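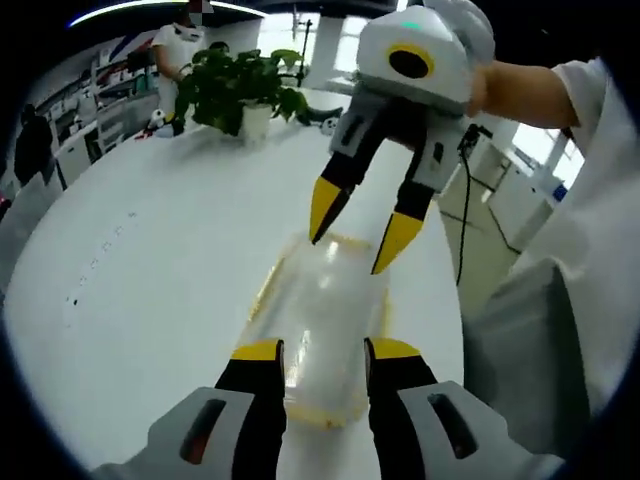
Llevo desde mayo guardando semillas en serio, y este invierno me he propuesto ordenarlas de una vez. Antes las metía en sobres de papel dentro de una caja de zapatos, con el nombre escrito a lápiz, y cada primavera perdía una tarde descifrando mi propia letra. Este año he pasado a los recipientes alargados de plástico transparente, como el que está tumbado sobre la mesa blanca, y la diferencia se nota sobre todo a la hora de buscar. Veo lo que hay dentro sin abrir nada. El único inconveniente es que con la luz del techo el plástico brilla bastante y tengo que ladearlos un poco para leer la etiqueta.

El sistema es sencillo. Cada recipiente corresponde a un mes de siembra y dentro van los sobres, de pie, por orden alfabético. Probé primero a ordenarlos por familias (solanáceas, crucíferas, leguminosas) y quedaba muy bonito, pero en el huerto no me servía. Cuando salgo un sábado por la mañana quiero saber qué toca sembrar, y el parentesco entre el tomate y la berenjena me da bastante igual.

En cada sobre apunto la variedad, el año de recogida y quién me la dio. Lo último lo empecé a hacer por Fotini Tsoukalas, que me pasó unas judías de mata alta y al año siguiente me preguntó cómo habían ido. No supe decirle cuáles eran. Las había mezclado con otras muy parecidas de Gerasimos y acabé sembrándolas todas juntas en la misma espaldera. Salieron bien, pero ya no hay manera de separarlas.

## Lo que he tirado

Los puerros de hace cuatro años, enteros. La semilla de puerro y la de cebolla duran poco, y aun así yo las seguía guardando por pena. También el perejil viejo y un sobre sin nombre con algo redondo y negro que podía ser cualquier col.

Las de tomate las he conservado casi todas. Hice la prueba de germinación con papel de cocina mojado, metido en una bolsa y puesto encima del frigorífico. De un sobre de hace cinco años nacieron más de la mitad. Para una casa sobra, se siembra un poco más espeso y ya está.

## La humedad

Este es el punto que peor llevaba. El trastero da al norte y en enero las paredes sudan. Ahora meto en cada recipiente una bolsita de tela con arroz tostado en la sartén, sin aceite, hasta que coge color. Lo dejo enfriar del todo antes de cerrarlo. Danai Lambrakis usa gel de sílice y dice que lo mío es una antigualla — seguramente tiene razón, pero el arroz ya lo tengo en casa.

Las legumbres, además, pasan unos días por el congelador contra el gorgojo. Tienen que estar muy secas, y al sacarlas conviene no abrir el bote hasta que se haya templado. El año pasado lo abrí enseguida, se llenó todo de agua por dentro y perdí los garbanzos.

## Pendiente

Me falta etiquetar las flores, que siguen en la caja de zapatos. Tengo caléndula para sembrar el pueblo entero y casi nada de zinnia. Si alguien quiere cambiar, que me escriba antes de que acabe el mes, porque después empiezo con los semilleros de pimiento y ya no contesto a nadie.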